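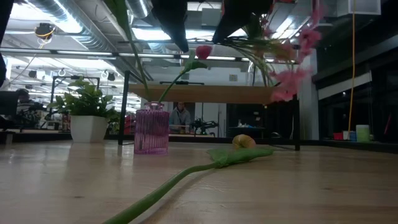 PRESTOW, March

So I finally got to the open day at the Binlow, and if you've ever stood in that ballroom on a Saturday night with your shoes stuck to the floor, you'll understand why I drove three hours to see it with the lights on!

Quick background for anyone who hasn't been. The Binlow is the old dance hall on the river side of Prestow, and it's been closed for a rebuild since last spring. They opened it up for one day so people could poke around before the bands come back. Doors were at ten. I was there at twenty till, naturally, and already behind a line of folks in tour shirts older than my kids.

Sorcha Innes books the place and she took our group through. First stop was the loading door, which sounds dull, but anybody who has carried a bass cabinet up the old back stairs (hello, that's me, twice) would have wanted to hug it. It's flat now. Flat from the alley right to the stage! The guy next to me played steel in a swing band for years and he just stood there shaking his head.

The stage is deeper by a good bit and they kept the old boards along the front edge, scuffs and all. The room holds 942 standing now, up from what it was, and Sorcha said the balcony is staying seated. I asked about the bar. The bar is longer. Everybody cheered.

Then we got the sound booth with Alistair Chisholm, who mixes most nights there. He played us the same shuffle twice, once through the old speakers they'd dragged out for the day and once through the new ones. I could hear the brushes on the snare from under the balcony, where it used to be all mud. He'd also let you push the faders around yourself if you asked nicely, and I did, and I made it worse.

Lunch was chili in the lobby. Fine chili. Needed onions.

In the afternoon there was music, thank goodness. Husar opened, just the two of them with an accordion and a beat-up hollow body guitar, playing polkas and then a slow blues that shut the whole room up. After that came Beathag MacBrayne with her five-piece. I'd only heard the records and I'm telling you, get out and see her. She did "Gravel Road Home" about twice as fast as the album and broke a string and kept right on going. Kevser Demirtaş sat in on fiddle for the last three and the two of them traded licks until the drummer gave up and started laughing.

Gripes? Parking is still awful. The upstairs restroom had a line by noon. And they sold out of the poster before I got there, so if you have a spare one, I'm your buyer.

First regular show is Tuesday week, with Ornik headlining, and tickets were going at the table by the door. I got two.

Contact the newsletter | © Back Porch Gig Notes | Back to top

Search this site Enter keywords Go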